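Balcony Tomato Log - README

This folder holds the growing records for container tomatoes kept by the Brokbridge balcony group. The log covers one season, from sowing to the last picking in November. It was put together by Lempi Kettunen and Tiina Ojala from paper sheets and a shared spreadsheet. First posted Jan 13, 2019.

What is in the folder

plants.csv - one line per plant, 63 plants
harvest.csv - one line per picking, 961 lines
watering.csv - one line per watering, only for growers who kept track
notes.txt - free comments, typed as written

All files are plain text with commas between fields. Open them in any spreadsheet program. If the plant names come out garbled, set the encoding to UTF-8 when you import.

Columns in plants.csv

plant_id - grower code plus a number, such as LK-04
variety - name from the seed packet, or "unknown"
pot_liters - size of the container
mix - peat, compost, coir or a blend
sown - date the seed went in
potted_on - date it moved to its final container
side - direction the balcony faces
ended - date the plant was pulled or given up on

Columns in harvest.csv

plant_id - matches plants.csv
picked - date of picking
fruit - number of tomatoes
grams - weight of that picking
split - number of fruit with cracked skin
rot - number with blossom end rot

Weights were taken on kitchen scales. Joonas Suominen's scale only reads in steps of five grams, so his cherry tomato weights are coarse. Fruit eaten on the balcony before weighing is not in the file. Vilja Juntunen guesses that she lost a fair amount this way and has said so in notes.txt.

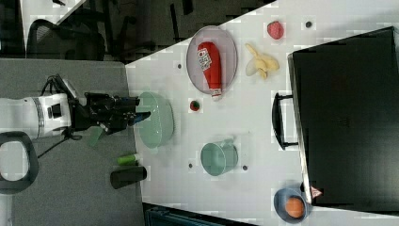
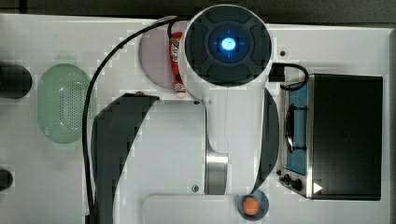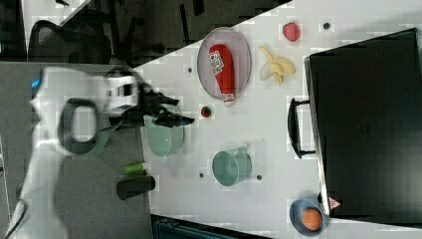 How the records were kept

Each grower was given seed of two varieties and could add their own. We asked for one plant per container, and most people stuck to that. Where two plants shared a container, both have the same text in the mix column followed by "shared".

Feeding was left to the grower. Most used a liquid tomato feed once a week after the first fruit set. Aino Valtonen used only compost and a mulch of grass clippings, and her plants are marked "no feed" in notes.txt.

Watering is the weakest part of the log. Some people wrote down liters, some wrote "one can", and a few wrote nothing after July. We turned "one can" into liters where we knew the size of the can. The rest is blank. Please don't read a blank as zero.

Known problems

- TO-07 and TO-08 were swapped for part of August. The lines have been corrected, but the fruit counts for that stretch could still be off by one or two.
- Plants with an "ended" date before the first picking have no lines in harvest.csv. They are still in plants.csv and should be counted if you work out an average per plant.
- The side column says "south" for the whole Clusitside building. Some of those balconies are closer to southwest.
- Late blight came through in September. Green fruit picked early to save it was weighed along with the ripe fruit.

Using the files

Use them for anything you like, including school work and garden club handouts. Please mention the Brokbridge balcony group. If you find a mistake, send the plant_id and the date to Tiina and she will check it against the paper sheet - the sheets are kept in a binder and are mostly readable.

Changes

1.2 - fixed the swapped plants, added the rot column
1.1 - added watering.csv
1.0 - first version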